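4.2 Residual fibres on light-coloured surfaces

The second part of the study looked at what is left on a surface after soft goods have been sorted, folded or rolled on it. Households in the Siltano sample reported that loose hair and lint were the marks they noticed most often once the laundry had been put away, ahead of creases in the cover beneath and ahead of spilled powder. Earlier work on household dust has mostly dealt with floors. Raised surfaces such as beds, tables and ironing boards have received less attention, although they are the places where clean cloth is most likely to be laid down.

Surfaces were grouped by colour (light, mid-tone and dark) and by finish (matte or glossy). Each was inspected at the start of the task, once during handling, and again when the last item had been removed. Inspections were made under the ordinary lighting of the home, with no added lamp, so that the results would reflect what a resident could reasonably be expected to see. A total of 14 households took part in this stage. Two of them withdrew before the final inspection and are left out of the comparison of before and after, but their mid-task records have been kept.

Fibres were sorted into three classes. Class A covers dark, well-defined strands that can be picked out at a glance. Class B covers thin or pale strands that are visible only when the surface is studied for a few seconds. Class C covers lint, fluff and matted material. The boundary between A and B depends on the observer and on the light, and the two coders disagreed on it more often than on any other point in the scheme. Where they could not agree, the strand was entered as Class B.

Light, matte surfaces gave the highest number of Class A entries. This should not be read as a sign that they were dirtier. A dark hair shows clearly on an off-white ground and may be lost altogether on a navy or charcoal one, and the tape lifts described in Section 3 recovered similar amounts of material from both. Shading also played a part — strands lying where the light fell away tended to be coded one class lower than those in the brighter areas of the same surface.

Figure 3 gives a typical mid-task record. The strands on the pale surface differ a good deal in how readily they are seen, from a short curved mark near the left side to a wispy grey line that is easily missed. The first was entered as Class A and the last as Class B.
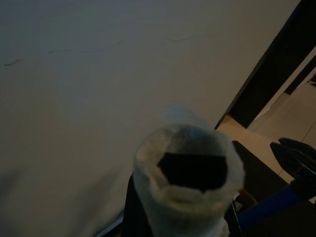
Figure 3. Thin, dark, hair-like marks on a smooth off-white surface, with a white, translucent tube-shaped object in the foreground.

Light-coloured items raised a separate problem. Rough or frayed edges were at times difficult to tell apart from lint lying against them, and coders were instructed to leave such cases unclassified. The same rule was applied in the Perorwood pilot, where it reduced the Class C totals but had little effect on Class A. Results by surface finish are reported in Section 4.3.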